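Heat storage bricks for small dairies
Progress report to the Hemetti Fund
15 Apr 2018

Dear members of the fund,

In this report we describe the work on the heat storage unit since the second payment was received. The financial table is sent separately, as you requested.

As you will remember, the aim of the project is to store cheap night electricity as heat in a block of ceramic bricks, and to give this heat back in the morning when the dairy needs hot water for cleaning. The first unit is installed at the Gough dairy, and the second one is under construction in our workshop at Zistow.

The Gough unit has now completed 284 heating cycles. In the first weeks we had too much loss through the floor of the casing. We lifted the unit, put a second layer of mineral wool under it and closed the gap at the cable entry. After this change the loss in one night fell from 30 kWh to 10 kWh. This is still a little more than we wrote in the proposal, but the dairy has had enough hot water every morning, also during the cold period in winter.

The control software was the slower part of our work. The first version started the heating at a fixed hour, and it did not look at how much heat was left from the day before. The new version reads the temperature in the middle of the block and decides the starting time from this. Our partner Dodance has written the part which receives the electricity prices, and it works without interruption since we changed the modem. 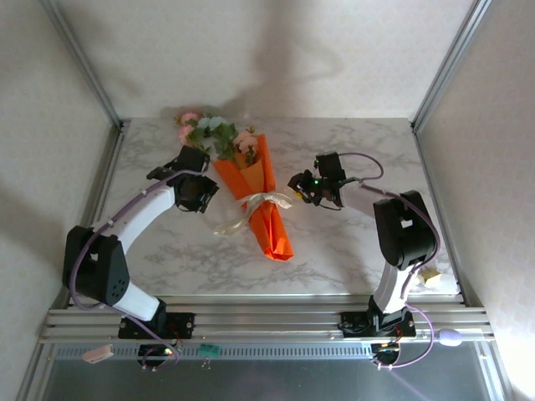

Can the unit be connected to the existing hot water tank of a dairy?

In most dairies this is possible, provided that the tank has a free connection for a heat exchanger and that the pipe between the two is short. At Gough we used the old connection of an oil boiler. For dairies without such a connection we are preparing a small adapter with its own pump, and the cost of it will be included in the next budget.

We must also report one difficulty. Of the 242 bricks delivered for the second unit, several had fine cracks on the side where the heating element lies. The supplier has agreed to replace them, but the new bricks come from another firing and we have to test them again before we can build them in. For this reason the second unit will be finished later than planned. We now expect to start it in August. The casing, the fan and the electrical cabinet are ready and wait in the workshop – only the core is missing.

The spending is within the approved budget, except for insulation material, where we have used more than expected. We ask for your permission to move a small amount from the travel line to the materials line. The total sum stays the same.

In the next period we plan to finish the tests of the new bricks, to assemble the core, and to write the installation manual in a form that a local electrician can follow. We would also like to measure the Gough unit for one full summer, when the need for hot water is different and the block stays warm for longer.

Please let us know if the measured data should be sent together with the next report or earlier.

With kind regards,
The project team, Zistow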